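Small green bowl, big board: the Gulside kitchen corner is ready

18/08/2023

By Hertta Koskela

If you've walked past the back hall at Gulside lately and smelled toast, you already know half of this story. The shared kitchen counter is set up again, and I spent most of a morning there with a notebook, a cup of tea and a strong wish that someone would offer me a snack. (Someone did. Thank you, Tekle!)

For anybody who missed the spring newsletter, the old counter went out in February after the leak under the sink. We had a folding table for a good while, and I got fond of it, though you couldn't cut a loaf on it without the whole thing walking toward the door. The new top is a pale marble pattern with gray veins, and behind it there's a backsplash of small square tiles in teal and green and gray, with a bit of brown here and there depending on where you stand. I love those tiles. Tahmineh Tehrani, who chose them, brought home 21 samples before she made up her mind, and she tells me her husband was eating dinner off the ironing board by the end.

The whole job came in at 700 dollars over what was set aside, mostly for plumbing, and the gap was covered by the soup lunch and the plant sale. Davoud Ghasemi from Daneshvar, the shop that cut and fitted the counter, threw in the sealing for free and then stayed for soup, so I think we're even.

What I wanted to write about, though, is the stuff on top of it, which has been the subject of more hallway talk than the plumbing ever was. Where does the board go? Who gets the corner by the tiles? Siamak Khosravi had drawn a plan on graph paper, and the plan lasted until he tried to make lunch with it.

So the bamboo cutting board lives in the open now, flat on the counter, with the little green bowl on it. The board has a groove cut all the way around for juice, and if you have ever chased tomato seeds across a counter you'll understand why people were pleased. The bowl is for whatever you're chopping, or for peelings, or for salt if you're Siamak, who salts like he's clearing a driveway. It's a very pale green and it holds just enough for one person's onions. I've asked where it came from and got three answers, so I'm leaving that one alone.

The toaster oven sits back there too, and a folded cloth has taken up residence on top of it. Please, please move the cloth before you turn the oven on. Tahmineh has said this in person, by email and on a sticky note, and now she's said it in the news – so that's everywhere. There's a two-slot toaster as well for people who only want toast and don't want to wait behind a tray of potatoes.

The cereal jar with the white lid is back by popular demand. It's the mixed kind, orange and yellow and so on, and it went missing for weeks during the work (it was in the coat closet, and I will say no more). The black pot and the long wooden spoon are staying near the tiles, within reach. The spoon has a hole in the end of the handle, and Davoud has offered to put up a hook for it. I vote yes. I have knocked that spoon onto the floor twice in one morning, once with my notebook and once with my elbow.

My favorite thing, and I know it's silly, is the plate of toy food. The children's cooking table has always had its own supplies, and there's a yellow plush pineapple in with them that is frankly nicer than most of my cushions. The kids at the Oltura after-school group make a "fruit salad" with it and serve it to whoever is washing up. I was given two helpings. You have to pretend to chew or they get quite stern with you.

We had 38 people through for the open morning, which is more than the soup lunch managed. Tekle Woldemariam made flatbread and talked us all through it, and I wrote down the recipe so badly that I now have a page that says "flour, more, no, less." He'll be doing it again next month for anyone who wants to learn, and he asks that you bring your own apron and a small container to take some home.

A few bits of housekeeping that Siamak asked me to pass along. The sign-up sheet has moved from the door to the inside of the tall cupboard. Wipe the board down and dry it standing up, and don't leave it in the sink overnight. If you finish the cereal, write it on the Emow shopping list by the phone. And the missing blue lid has been found, so whoever has been quietly covering their leftovers with a saucer can come and collect it.

There's still the matter of the drawer that sticks. Davoud says it wants planing, Tahmineh says it wants candle wax, and they have agreed to try the wax first.

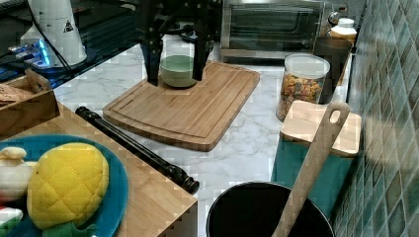
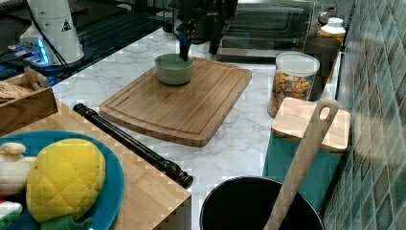
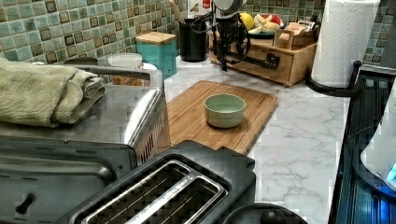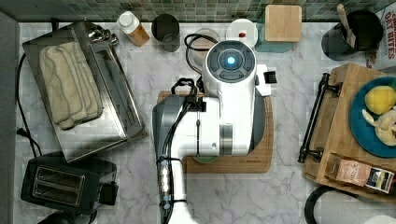
The kitchen counter at Gulside, with the cutting board and the green bowl.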